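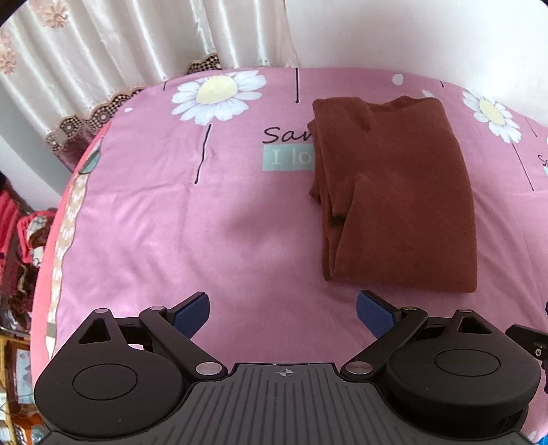 A knit top folded and waiting on a daisy-print sheet.

Sweater drive opens at Cunditz laundry, folded items only please

The October knitwear collection is back on at the Cunditz laundry on Overgaard Street, and organizers want 700 pieces before it closes at the end of the month. Last year's drive fell 40 short.

Same rules as before, mostly. Sweaters, cardigans, long-sleeved knit tops. Adult and kids sizes. Clean, dry, folded. No hangers, no bags tied shut. A bit of fuzz is fine, holes are not.

Folding matters more than people think, according to the notice taped up by the dryers. Last fall a lot of things came in balled up and had to be done over on the sorting tables, which held up the first delivery by 2 days. The notice suggests using the bed. Lay the sweater face down, smooth it out, sleeves in across the back, then fold up from the hem. Doesnt have to be store perfect. A rough rectangle will stack.

Chunky knits should be folded once less and kept at the bottom of the pile.

Drop-off is at the side door, 8 a.m. to 6 p.m. There is also a bin inside the Favov grocery, next to the carts, but its small and fills up fast, so anyone with more than a couple of pieces should go to the laundry instead.

Everything goes to the Prumik clothing room, where it gets sorted by size and put out on open shelves. No referral needed to pick something up, limit of 2 knits per person while stock lasts.

Coats and blankets are not being taken this time. A seperate collection for those is planned for after the holidays, dates to come. Bedding neither, the clothing room has no space for it.

Questions can be left at the laundry counter during opening hours.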